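Subject: Re: [Clolthorpe-Home] Folding a mattress with a woven top, and what to do with the quilt

Hello Kerubo, and hello everybody,

I've been meaning to answer this all week and kept getting called away from the keyboard, so please forgive me if you've already got the whole thing sorted out and are sleeping on it happily! I'm leaving your message in below for anyone who deleted it.

On 7 June 2019, Kerubo Magesa wrote:

> Dear list,
>
> We're moving my aunt into the little back room at the Getley
> house and she is bringing her own bedding, which is a fold-up
> mattress with a woven mat kind of top and a big quilt. She has
> slept on this sort of thing most of her life and won't hear of
> anything else. The room has to be a sewing room in the daytime,
> so everything needs to fold away in the morning and come back
> out at night.
>
> Three questions. Does folding it every day ruin the woven part?
> How do you clean it? And where on earth do people keep the
> quilt? I have 27 inches of shelf and the quilt laughs at it.
>
> Somebody at Makori told me to roll it instead of folding it, but
> they were also trying to sell me straps.
>
> Thank you, all of you, you were so good about the curtains.
>
> Kerubo

First of all, your aunt sounds like my kind of woman. I had one of these as a girl, went away from it for years, and came back to it when my hips started complaining about the big soft bed, and I wouldn't trade now. The woven top is so pleasant in warm weather. By August I have stopped putting a sheet on it altogether, though my daughter thinks that's uncivilized.

I think people hear "woven mat" and imagine something stiff and brittle that has to be kept flat like a picture under glass, and that's a shame, because the ones I've lived with have bent quite willingly. Look at the curve on this one, with the ribs running on the slant and the cartoon border wrapped around the side:

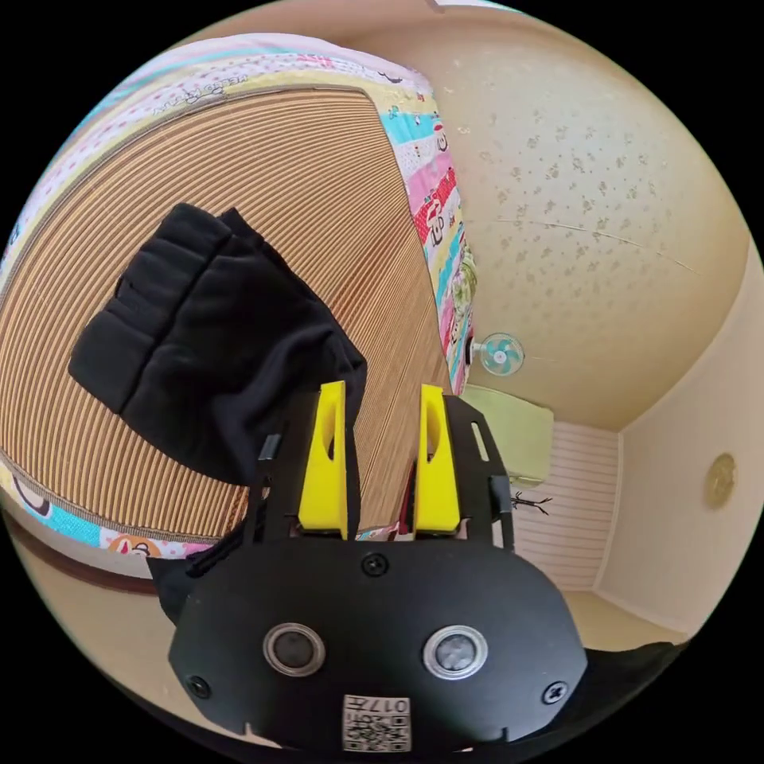 FOLDING AND CLEANING

I do love that border. All that pink and turquoise and yellow next to the plain golden brown of the weave! It's the part I'd look after first, by the way. On every one I've owned it was the cloth edge that gave out, right at the bend, and the weave went on for years afterward. A row of small whip stitches along the place where it starts to pull away will hold it, and since your aunt's room is going to have a sewing machine in it anyway, you can run a bit of bias tape over the worst spots. Match the thread to the print if you can. If you can't, pick a bright one and call it decoration.

As for the folding itself, I make a soft, fat bend and never press it down. No sitting on it, no stacking the ironing on top (I have done both and was sorry). Every so often I bend it in a slightly different place so the same few inches don't take all the wear. Rolling is fine too if you have somewhere to stand the roll, so Makori wasn't leading you astray, but you don't need straps. An old bathrobe belt does it.

Before it gets folded, let it lie open while you have your coffee. People give off a surprising amount of damp in the night, and if you shut that up inside the fold you'll smell it by the end of the week. I give mine 60 minutes when I have them to spare, and on a busy morning it gets whatever I can manage.

For cleaning, go along the ribs and never across them. I use the soft brush on the vacuum for dust, and then a cloth wrung out very hard in plain water, and then a dry cloth right behind it. Please don't soak it. If something gets spilled, blot it, and if it's sticky put a little dish soap on the corner of the cloth and go back over with clean water. Then prop it up somewhere the air can get at both sides. I bought a spray called Zetix for this once and couldn't see that it did anything the dishcloth hadn't, but it did smell of oranges for a day or two, and I won't say I minded.

Now, that quilt. I gave up on shelves long ago. My quilt spends the day on the bed, spread out to the edge, and I only put it away when company is coming:

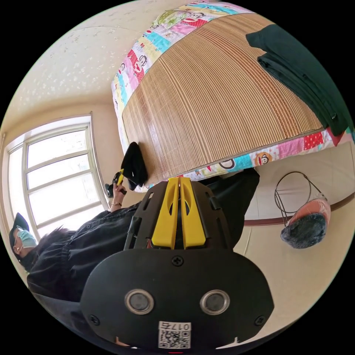
WHERE TO KEEP THE QUILT

I know that doesn't help you if the bed has to disappear by breakfast, so let me tell you what my mother did. She folded her quilt lengthwise, rolled it up snug from the foot end, and pushed it into a pillow cover with a zipper, one of those big square ones. It sat against the wall all day as a cushion, and we children leaned on it to do our homework. No shelf at all. You could make the cover yourself out of something to go with the border on the mattress, and then the whole business looks like you planned it.

Save your 27 inches for the spare sheets and the pillow. They'll be glad of it.

If you'd like the measurements for the zippered cover, write to me off the list and I'll dig out the newspaper pattern I cut for mine. It's in the hall closet under the Christmas tablecloths, so give me a couple of days.

Please tell your aunt hello from a fellow mat sleeper, and do let us hear how she likes Getley.

Warmly,
Ruthanne

--
Clolthorpe-Home mailing list
Message 1255
To stop getting these messages, send a blank note with "leave" in the subject line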